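The Ferry Letters

Ka-ming Lu came back to Turnby in November 2018 to clear her uncle's office. He had run the ferry to Irkero for 18 years and had kept every complaint the passengers sent him.

Cheuk-hei Shek met her at the door with the key. He had been the deckhand and now he was out of work.

"He answered them all," he said. "Even the rude ones."

She read until it got dark. A man had lost a hat. A woman wanted the boat to leave four minutes later in July, so that she could finish her tea. Her uncle had written back that he would try.

"Did he?"

"Three minutes. Four would have missed the tide."

She had meant to burn the lot. She put the kettle on and took the next one.

Brown paper envelopes, and string to close them.

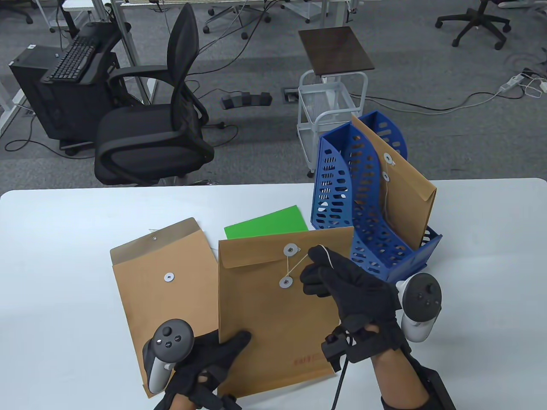
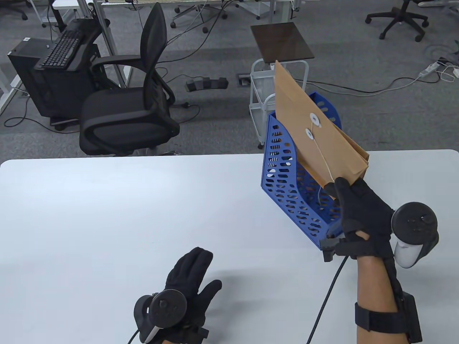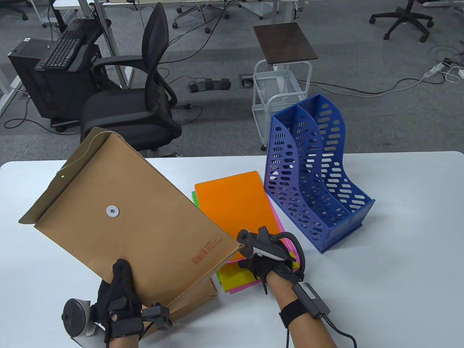
The last letter was in her own writing. She had been nine, and she had complained that the Pastor was too slow and smelled of diesel. There was no copy of a reply.

"He didn't answer this one," she said.

Cheuk-hei looked at it for a while. "That was the spring he painted her name on the wheelhouse door. Ka-ming, in blue. It was there until they sold the boat."

She asked who had bought it.

"A man in Judusero. He paid 700 and never changed the door."

She asked him when the bus went.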